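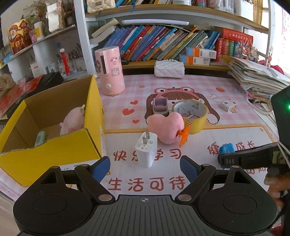 Monday, a little after 10. Today I continued with the question of Prakash Achari, which small things should have a fixed place on the desk and which should go back to the drawer. I worked at the desk with the pink checkered mat, and I took the things as they were. The power adapter was standing with its prongs up, the plush heart was behind it, and the yellow tape was lying flat next to the small purple and gray container. I think the tape takes too much of the mat for a thing we use mostly on packing days.

What I decided for now:
Tape goes to the drawer, left side, together with the Kornon labels.
Adapter stays on the desk, but Maja wants a paper tag on it with the name of the device. We have 8 adapters in the Ollness box and I already mixed up two of them in December.
Container stays. I will use it for clips and see if it is big enough.
Heart: Maja says it stays. I did not argue.

The drawer is 80 mm deep inside. I measured the tape roll on its side and it fits, but the drawer must be pulled out completely to get it in. Hamish suggested to remove the divider, please do not do this before I move the screws.

To do: ask Meirion if the order of 100 tags from Rallach has come. If not, masking tape and a pen are fine. Check the drawer again on the next packing day and write here who could not find the tape.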